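Mismatched chairs around a white table, yes or no
Forum: Small Offices and Studios

vamwood_vlasta
ok need opinions quick. we have the white table in the shared room, white flowers on it, fine. chairs are whatever we had. light grey one with the round back, the white upholstered one with the shell back, black office chair at the far right. boss wants 6 matching ones before August. quote from Michalík came back at 3350 for the set. seems nuts to me

dhruby36
3350 for chairs?? no. keep the grey and the white, they go together fine. lose the black one, put it at a desk where it belongs
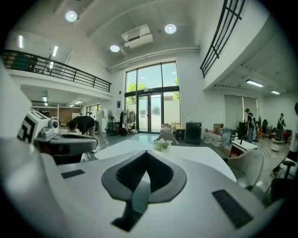
also check seat height before you buy anything. we got 2 from Callow and the arms wouldn't go under the table. sent them back, paid shipping both ways

Miroslava U.
Disagree with dhruby. Mixed chairs look like leftovers when clients come in. Get the matching set, maybe used. And white upholstery in a shared room, good luck, coffee will find it

vamwood_vlasta
its been ok so far. wipes off mostly

norbert_m
office chair is the only one anybody can sit in for 3 hours. keep THAT and dump the shell back thing. looks over comfort every time with you people

dhruby36
its a meeting table norbert not a call center

norbert_m
and meetings dont run long where you work? lucky

Miroslava U.
Are the flowers real? If they stay near the far edge like that at least you can get a laptop in front of them. Ours were dead center, knocked over constatly

vamwood_vlasta
real, white ones, new bunch when someone remembers. ok so I'm going to ask for 2 more light grey and leave the rest. will post what he says

norbert_m
he'll say 6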